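PC Hardware Service
Unit 4: Processor, Socket and Cooler
Handout for the bench session
Instructor: Anika Schumacher. Bench assistant: Taner Dönmez

Read this before you come to the bench. You will work in pairs, one board per pair. Bring your notes from Unit 3 (power supplies and grounding), as we will not repeat the wrist strap procedure.

1. What you will do

Each pair removes the cooler from a desktop board, takes out the processor, inspects both parts, puts the processor back, applies new thermal paste and refits the cooler. You then start the machine and log the processor temperature for 20 minutes. The log sheet is on the last page of the packet and is collected at the end.

2. Terms

Socket. The part of the board that holds the processor and connects it to everything else. On land grid sockets the contacts are fine springs in the socket, and the processor has flat pads. On pin grid sockets the pins are on the processor. All the boards used in this unit are the land grid type.

Retention frame. The metal bracket that presses the processor down evenly onto the contacts.

Retention lever. The arm beside the socket. Pressed down and hooked, it puts load on the frame. Released, it lets the frame swing up.

Heat spreader. The metal lid on top of the processor. It protects the chip underneath and passes heat to the base of the cooler.

Thermal paste. A compound that fills the tiny gaps between the heat spreader and the cooler base. Metal surfaces look flat but are not, and trapped air carries heat badly.

Power chokes. Small square blocks near the socket. Together with the capacitors around them they smooth the supply to the processor. Technicians often call this whole area the VRM (voltage regulator module).

3. Before you touch the board

Shut down, switch off at the supply and pull the cord. Hold the power button in for a few seconds. Put on the strap and clip it to bare metal on the case.

If the cooler is stuck, do not pull straight up. Old paste can hold hard. Run the machine for a few minutes first to warm it, shut down again as above, then turn the cooler gently left and right as far as its mounting allows.

4. Removing the processor

Unplug the fan lead from the board before you free the cooler.
Loosen the cooler fixings a little at a time, going corner to corner.
Lift the cooler off and lay it on its side, paste away from the bench.
Wipe the heat spreader while the processor is still clamped in the socket. It is much easier to hold that way, and paste is less likely to get onto the contacts.
Press the lever down and slightly outward to clear its hook, then let it come up slowly under your thumb.
Open the frame. Hold the processor by two opposite edges and lift it straight out.
Set it in the plastic tray, pads down, and call Taner over to look at the socket before you go on.

5. Cleaning

Use the lint-free wipes and the alcohol in the pump bottle. Wipe from the outside in, so you are not dragging old paste over the edges. Use a fresh wipe for the last pass. Do not scrape with a screwdriver or a blade. If dried paste stays at the edge of the heat spreader, hold a damp wipe on it for a minute and try again.

Small smudges count. A trace of old paste under a new layer leaves the surface uneven, and old and new compounds do not always mix well.

6. Inspecting the socket

Look across the contacts at a low angle with the bench lamp on. They should all reflect the light the same way. One that shines differently is probably bent. Do not try to fix it. Write the board number on the fault sheet and take another board.

While you are there, look at the capacitors. Tops should be flat. A domed top or brown residue at the base means the part has failed or is close to it, and the board goes on the fault shelf.

7. Refitting

Match the notches on the processor to the keys in the socket. Lower it in with no force. If it rocks, lift it out and look again.
Close the frame, then bring the lever down and under its hook. The lever takes firm pressure at the end — this worries most people the first time, but it is normal on this kind of socket.
Put a dot of paste in the middle of the heat spreader. A grain of rice is the usual size. We use Sarano paste on this course; the tube is shared between two benches.
Lower the cooler straight down and tighten corner to corner.
Plug the fan lead back in. Check it before you power up.

8. Temperature log

Record the temperature once a minute. Anything up to 66 degrees Celsius under the test load is acceptable on these boards. If it climbs past that, shut down and check the cooler fixings first, then the paste. Last February two pairs had high readings, and in both cases one corner of the cooler was not fully down.

9. Questions to prepare

Why is the heat spreader wiped before the frame is opened?
What happens to cooling if far too much paste is used?
Why are the power chokes placed close to the socket and not next to the power connector?

Bring written answers, half a page in total. Matvii Hordiienko and Bohdana Romaniuk will present theirs first.

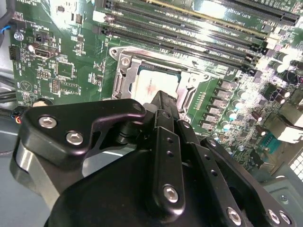

Figure 1. Processor seated in its retention frame, with a small smudge of thermal paste on the heat spreader. Memory slots and power chokes are nearby.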